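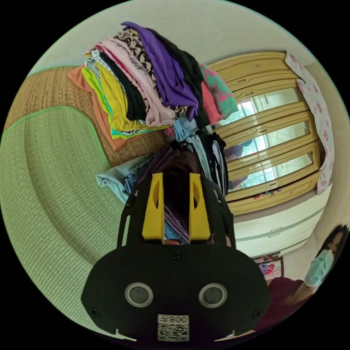

Sunday, February 20, 2022

I promised back in December that I would write up the two hand-held grippers once I'd spent real time with both of them, and then of course I didn't, so thank you to everyone who wrote to ask (all three emails made my week!).

The short version is that I like the Danko better for clothes and the Ustach better for nearly everything else. The Danko has the yellow fingers, wide at the base and tapering to flat tips, and those tips are what won me over. Folded laundry in a stack is mostly edges, and you want to get in beside one edge without dragging its neighbor along. With the Ustach I kept coming away with a T-shirt and half of whatever was next to it. I ran 80 picks with each, same stack, refolded every 10, and my refolding got pretty sloppy toward the end, so please don't treat this as science.

Jeans are still hard. The denim itself is fine, it's the thickness at the fold, and I end up squeezing a lot more than I'd like. My friend Tsion Nigatu thinks I should come in from the side and lower down, and she has been right about this sort of thing before. Thin slippery fabrics are the other trouble spot, and there I think softer pads would help more than any change in how I hold it.

The view from the camera is very wide, and it took me a while to make peace with that. Straight furniture comes out looking bent, but I can see both fingers and the whole stack at once, and when I tried a narrower lens I kept losing the second finger behind a sleeve. I'm leaving the wide one on.

Weight matters more than I expected, too. My wrist was sore after 200 picks over a weekend, and a strap is on my list. Next up is the Cerkari controller, if I can get it to talk to my laptop for longer than a minute.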